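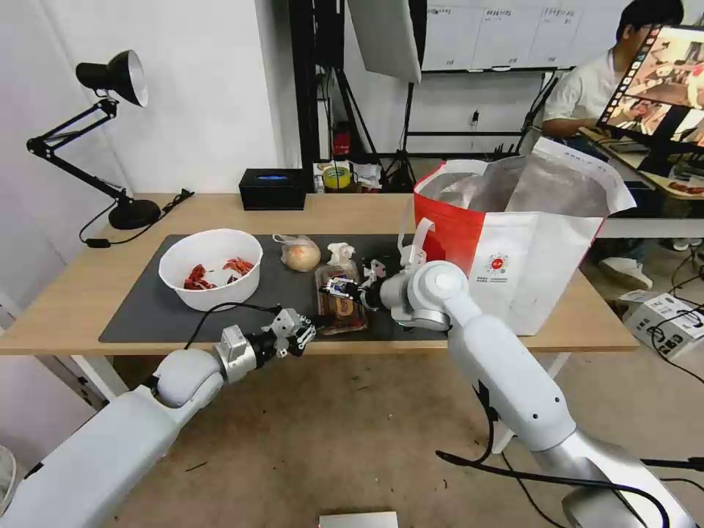 Page last changed: Nov 28, 2023

Hekis: unpacking and putting away, second progress report to the Marras fund
Site: Mirnton test kitchen

Where we are

The last report, in September, promised that the two-armed station would by now be dealing with a mixed bag of shopping. It is, if you're patient and the shopping is polite. We have recorded 973 runs at the table, of which more than 700 were clean enough to train on. The rest are kept in a folder called "misc", which has become the largest folder we own.

The task hasn't changed. There is a mat, a white bowl, an insulated tote bag and a number of groceries, and the arms have to get things where they belong without damage. Hard packaging goes well. Anything in a loose clear bag, such as the single onion, goes less well: the fingers close on plastic and the onion stays where it is. We had budgeted two weeks for bags. Please see the revised plan.

What it has done to the working day

You asked us to be frank about this part. Before Hekis, six of us unpacked and sorted deliveries by hand, and the job was dull, quick and finished by eleven. Now four still do that and two look after the station. Nobody has lost hours. The two at the station have gained a chair and a screen, and their colleagues have views on the chair.

The work itself is different in ways we didn't put in the bid. A morning used to be mostly lifting. At the station it is setting the table, watching, deciding if a run counts and setting the table again. One operator told us her back is better and her eyes are worse. We have moved to shorter turns at the screen and would like to keep them, even though it slows recording.

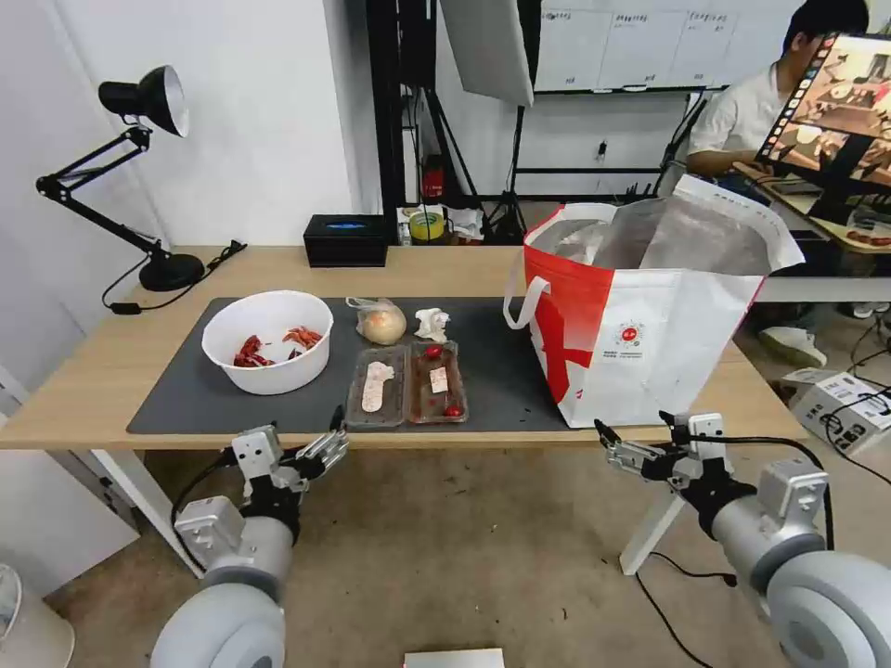

Swapping over more often also means more handover notes, and these have been a mixed success. The whole of one note read "tomatoes again". It was accurate, as soft items in shallow trays are still our weakest group, but the next shift would have welcomed a second sentence. There is now a form. It has 10 boxes, and people fill in most of them.

Training took longer than planned. The Skernar course assumes you already know what a joint limit is, and our people assumed it was something to do with roasting. We rewrote the first day ourselves and can share it with other sites.

Spending

On budget apart from food, which is over. Produce doesn't survive repeated handling, and the team will no longer take the leftovers home.

Before the next report

Finish the bagged items. Add a second lamp position to the recordings. Settle with Mirnton management what grade a station operator is on, as the present answer is "kitchen assistant, other". We would be grateful for your support on that last point, ideally in writing.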